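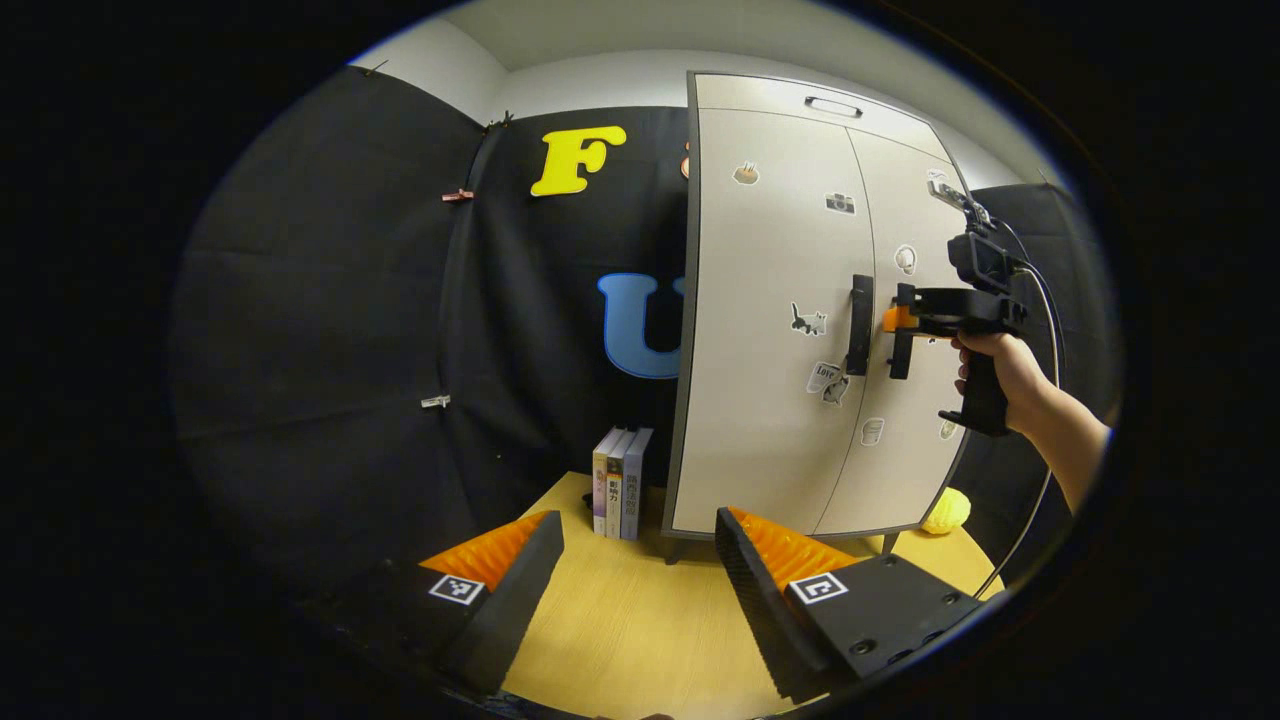

Should a planner decide how hard to pull on a door? My feeling is that it should decide where to go and when to quit, and leave the pulling to a small, fast controller that never has to think about anything else.

I've been arguing this with Tsz-kin Chou since December, mostly over the chat window in Uder, which is what we call our planning stack. He wants one big learned policy that goes from pixels to motion and sorts out the forces along the way. I get the appeal! It demos beautifully. Then it meets a hinge that's a little stiffer than the ones it trained on, and you're up at midnight scrolling through logs that tell you nothing.

We had 1,141 door episodes in the set the last time I retrained, and I'd still rather have a compliance loop I can read in one sitting. Ours is nearly 700 lines, comments included (some of them rude). When it fails I can point at the line. When the policy fails, I retrain it and hope.

Tsz-kin says I'm being sentimental about code I wrote myself, and okay, maybe a bit. But look at the handoffs. A cabinet door with a bar handle asks for a straight approach, a grasp, and then an arc you don't fully know yet. The first two are planning. The arc you find by feel - you push back against whatever the hinge is telling you, many times a second, and a camera is a slow way to hear it.

So keep the learned part, please, and let it pick the grasp. Just give it a layer underneath that's dull and quick, and log the forces as well as the video. I'd start with the logging.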